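**Wanted: patient people to help us find out which gripper is least bad**

Flalarside is a small automation shop with more gripper fingers than opinions we can defend. Between now and the end of November we are comparing 3 finger designs and 4 wrist camera settings, and we need 6 part-time operators to drive the arm while we write down what happens.

The project is called Lemma. The name was chosen before we had proved anything, and that is still the situation.

**What you would do**

- Drive the arm by hand controller through a list of pick, place and nudge tasks, 300 runs per person over the whole study.
- Swap fingers between blocks (two screws, one of which you will drop).
- Score each run on our form. "Felt weird" is an accepted answer if you say where.
- Work from the wrist view only for half of the runs. Depth is hard to judge that way and we want to know how hard.

**What we ask for**

Steady hands and a tolerance for doing the same thing again. Experience with robot arms is welcome but we will split the group, so complete beginners have a real chance. Gamers, please apply, and please accept that the arm is slower than you are. You should be able to read small text on a monitor, with glasses if you like. Engineers with a favorite gripper should mention it up front so we can keep you away from the scoring.

**Practical matters**

Shifts start at 9 a.m. or 1 p.m. at our Danach workshop and last 3 hours, breaks included. Pay is hourly and covers the runs that go badly, including the ones that are your fault. Coffee is free and tastes like it.

**To apply**

Send a few lines to the Lemma desk at Flalarside with the shifts you can make. Put "Juvovley" in the subject line, which is our name for this round of tests and also how we sort you from the people selling bearings. Skip the cover letter.
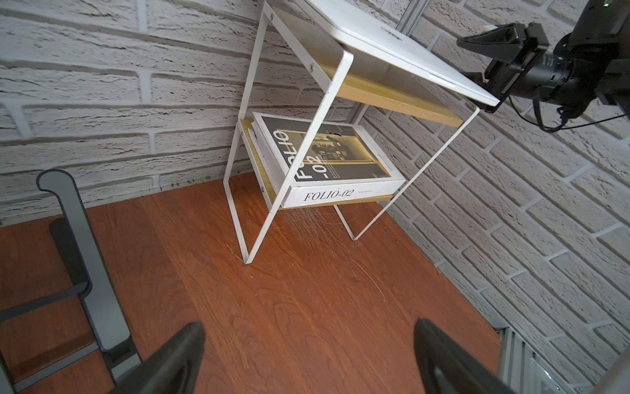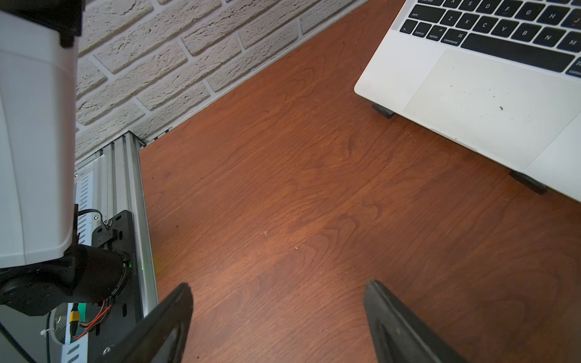
*Wrist camera views, fingers at the bottom: a side table with a book on its lower shelf (first), the tabletop beside the arm (second).*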